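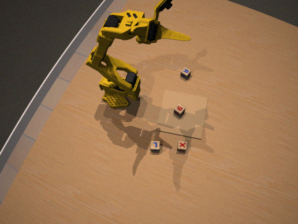 The yellow arm and its lettered cubes in our simulator, the first stop on open day.

About Traltar

We are a small robotics workshop and school, and if you have ever walked past our windows and wondered what all the whirring was, we would love to have you in! Traltar was started by Vasanthi Siriwardena, who taught evening classes in motor control for years before she found a building with enough outlets. Rezaul Samarakoon joined her to write the simulation software, which we call Tudo, and the two of them still share a desk (and, most afternoons, a pot of tea).

Every June we open the doors on a Sunday and let everybody drive. Last time 377 people came through, a few of them twice. Visitors begin at the simulator, where the arm stands on a wood-grain tabletop and the job sounds simple enough: pick up a cube and set it down on the pale panel. You can knock things over as often as you like in there - one click and the table is tidy again - so it's a friendly place for a nervous beginner, or for a grandparent who has been talked into it.

After that we walk you down the hall to Heo, our training room, where our students show what they've been working on and are happy to answer questions for as long as you care to ask them. Younger visitors usually head for the Drindine bench to try writing a short program of their own, with one of us close by.

The rest of the year we run evening courses, school visits and a Saturday club. Groups are welcome by arrangement, and Rezaul will gladly give the simulator demonstration for a class of any age. Write to us or ring the bell at the side door, as the front one sticks.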